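Ticket 707 – drawer sticking, small dark chest
Opened by: Soledad Boateng
Assigned: Khang Bùi
Product: Follitz single drawer chest, dark gloss
Status: open, waiting on customer

Soledad Boateng, August 27, 2018
Drawer catches near the end when I push it in. Comes out fine. Have to lift the front a bit by the handle to get it home. Second one from Mimcombe, the first was OK. Nothing in it, so not overloaded.

Khang Bùi
Thanks. Few quick ones. Does it catch left, right or both? Any rub marks on the pale wood? Handle screws tight? If they poke through inside they can lift the thin bottom panel, seen that before on this model.

Soledad Boateng
Screws tight, don't poke through. Faint shiny line along one side wall, the one furthest from me. Had it out on brown paper so I don't scratch the lacquer again.

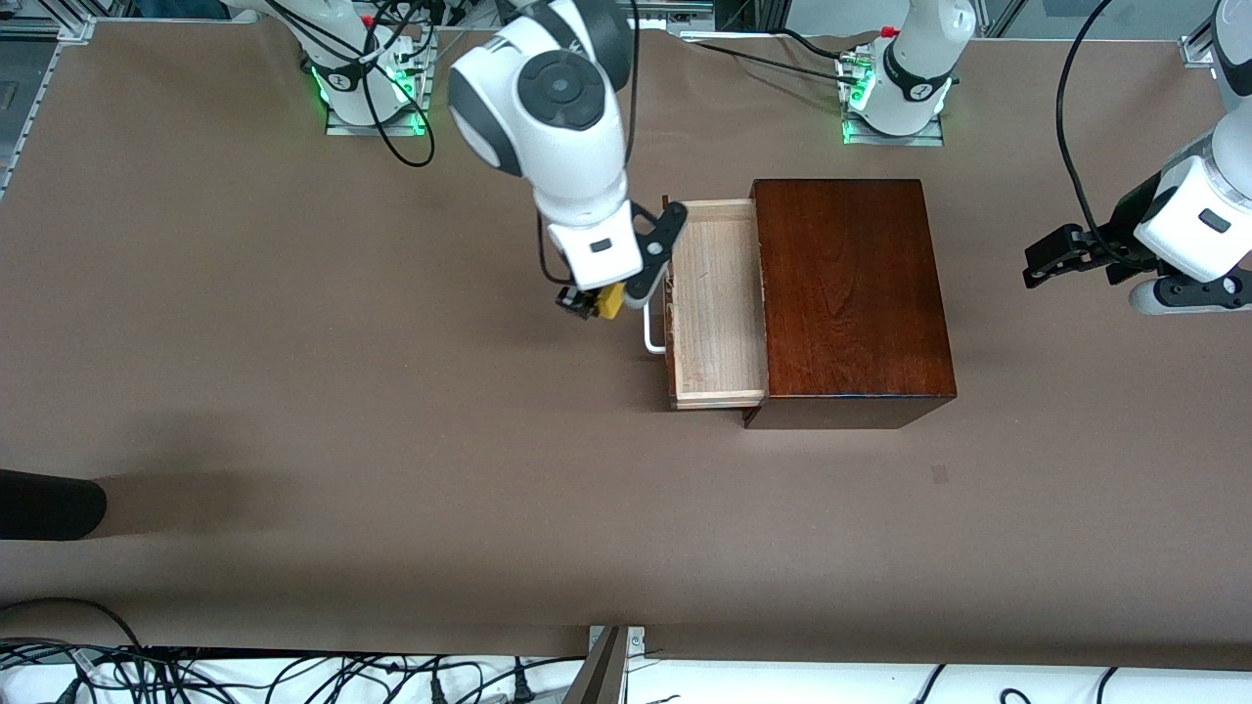 Tried candle wax on the shiny line, two coats. Better for a day then back to sticking. Havent sanded anything, didn't want to void the return.

Khang Bùi
Good, don't sand yet. Could be the runner inside the carcass, not the drawer. Pull drawer right out, torch in, look for a blob of laquer at the back. Dark gloss ones get drips. If there's a drip – 300 grit, few light strokes, wipe, try again. Won't affect the return, I've noted it.

Mỹ Sầm
Adding – had the same on ticket 39. That was a drip, back corner. Took two minutes.

Soledad Boateng
OK will look tonight. If no drip I want a swap please, not another drawer posted on its own.

Khang Bùi
Fine by me. Swap put on hold under your name, just reply either way.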